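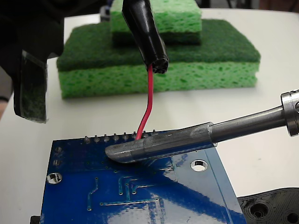
Visit to the Rekach Helmet Works, Brelham
Touring Section, February 2020

Members of the Touring Section visited the Rekach motorcycle helmet plant at Brelham on Friday. A party of 18 took part, most arriving by motorcycle in spite of the cold. The visit was arranged through Landry, the company's distributor, and began with a short safety talk in the reception building.

The plant employs almost 400 people on a single site. Shells, liners and visors are all made there, while chin straps and buckles are bought in. The group was taken first to the molding hall, where fiberglass shells are formed under pressure and then trimmed at separate stations. Photography was not permitted in this area.

From the molding hall the party moved to the paint shop, which is viewed through a window from a raised walkway. Each shell receives five coats, with hand sanding between the second and third. Graphics are applied as water transfers before the clear coat, and members were able to handle several rejected shells on which the transfer had creased. The guide explained that a creased shell is stripped and painted again if the fault is found before the final coat.

Most of the questions concerned noise. Rekach keeps a small wind tunnel for this work, and a demonstration was given at 70 miles per hour with a full-face helmet mounted on a dummy head. The helmet was run first with its neck skirt fitted and then without it. The difference was plain on the sound meter, and it was greater when the head was turned to one side. Staff were clear that no helmet in their range should be worn on long rides without earplugs. They also said that a poor fit at the cheeks does more harm than an open vent, and they advised riders to have pads checked again after any marked change in weight.

The liner department was the last stop. The company has begun to use a foam called Cellness in the cheek and crown pads of its touring models. It is softer to the touch than the older material and is said to keep its shape better after washing. Two members who wear glasses tried a sample helmet and found the temples more comfortable, although one thought the chin bar sat too close.

Lunch was served in the staff dining room. Parking was under cover, and heated lockers were provided for riding gear. The only complaint was the length of time spent in the showroom, which left little opportunity to see the impact test rig. It was in use for certification work and could be viewed only from the doorway.

The Section thanks Rekach and Landry for their welcome. A second visit is planned for April - places will be offered first to members who were on the waiting list for this one. Sturdy footwear is required on the factory floor, and riding boots are accepted.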